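Polley Bench Kit: processor handling set

README and data card, revised in August

Polley is a bench kit for teaching a robot arm to handle desktop computer parts. It comes from Suviline and is aimed at labs and small shops that already own an arm and want a fixed task to train and test on. This card covers the processor set. Memory and cable sets have their own cards.

What you get

- a parts tray and printed fixture plate
- a set of retired desktop processors for practice
- a wrist camera bracket with cable clips
- recorded sessions, on a drive or by download
- the Jusum player, for viewing and trimming sessions

You do not get an arm, a gripper, or a camera. The bracket fits most two-finger grippers with a flat mounting face. If yours has a round one, write to us before you order.

Recorded sessions

Total sessions: 2190
Sessions with a processor in the grip: 715
Held back for testing: 200
Operators: Jocelyn Bouchard, Kirsten Tremblay
Site: Westerberg workshop, main bench

Each session is one folder with a video file, a joint log, and a short text note. The notes are typed by the operator and vary in length. Kirsten's tend to be longer. Joint values are in degrees. Gripper width is in millimeters, measured at the pads.

Sessions run at whatever speed the operator chose, so don't use them to compare cycle times.

Setting up

1. Bolt the fixture plate down before you mount the arm.
2. Fit the camera bracket and route the cable along the outside of the wrist.
3. Run the Jusum check and save the result in the same folder as your first session.
4. Close the gripper on the gauge block. If the reading is off by more than half a millimeter, reset the zero.
5. Do a few slow passes by hand.

Room light matters more than we expected. Earlier sessions were recorded with the window blinds open, and roughly 600 of them have a tag in the note that says "daylight". Leave them out if your model has trouble with changing brightness.

Known problems

The player drops the first second of video on some older laptops. The joint log isn't affected.

Finger pads wear at the tips. Change them when the texture is gone.

A few folders have two notes. Use the newer one.

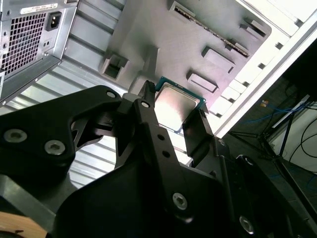
Wrist camera views, with a processor held between the fingers in both.

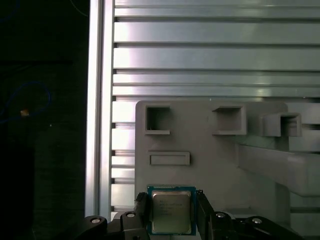
Grip labels are the part of the set most people ask about. Every session with a processor in the grip has a label for where the pads touch and a second one for how far the part is turned. Turn is judged against the camera, by eye, in steps of 15 degrees. Glare on the metal lid is tagged too, and it can be strong: in the first view the lower left of the lid is washed out to white, while in the second it stays a dull gray and there are faint lines of print near the top left. We don't label the print. It's too small to read in many sessions, and we didn't want people training on guesses. Pad contact is marked at the edges only, and the side pads are listed separately as left and right.

License and contact

The recordings may be used for research and in-house product work. Don't resell them. Hardware questions go to Jocelyn Bouchard, data questions to Kirsten Tremblay, both at Suviline. Include your kit number and the player version.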